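Hand-held grippers at a packing bench: a review after one season

Rind is a small returns shop. We open parcels, test the electrical goods inside, wipe them down and box them again. Since July we have had a set of hand-held grippers from Flelteck, sold with a planning package called Tendance. The idea is that people do the work with the grippers in their own hands, the recordings go to Flelteck, and a robot arm later takes over the parts of the job it can learn. This review covers the grippers and what they have done to the working day. I can't review the arm yet.

Setup took 5 hours, most of it spent clearing a table and finding a decent lamp. The fingers are plain black blocks. They hold a boxed item well and a flat cable badly. Power strips are the hardest thing we handle, being smooth and rounded at the corners, and a tall one wants to tip if you take it from the wrong side.

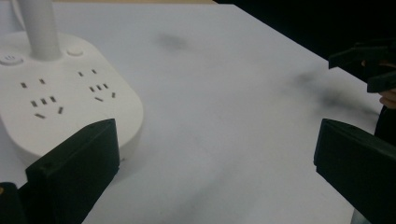
The software keeps a tally of finished recordings, and ours stood at 1,319 when I wrote this. Flelteck throws out any run where the fingers drift out of view. The rejection notice gives a code and no explanation, so people repeat the same mistake for a morning before somebody works it out.

The weight is fine for an hour. After that the wrist complains. We went to turns of 40 minutes and then cut them shorter, with bench work in between. Management had planned on full shifts, and it took 3 meetings to change that.

Pay is the larger matter. A person recording is slower than a person packing, and our bonus was tied to 100 parcels a shift. For the first few weeks the people who agreed to record lost money by it. The bonus now counts recording time at the packing rate, which should have been settled before the crates were opened. Anyone who buys this kit should put that in writing first.

A white top shows every crease and shadow, and we wipe it down between turns. Big gestures work better than careful ones — open wide, move in, close, lift.

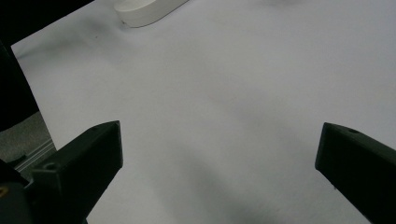 Zarmeena Orakzai disagrees with me on the bonus. She thinks recording ought to pay more than packing, because the packing ends with the shift and the recordings stay with the company for years. She also wants a say in which jobs go to the arm, and would hand over the heavy cartons tomorrow but keep the testing.

I agree with her about the testing. The grippers themselves are sturdy and easy to learn, and I would buy them again over the Zonon set we tried before, which had a stiff trigger. The Tendance package I would leave out. It makes schedules that ignore breaks, and we went back to the whiteboard.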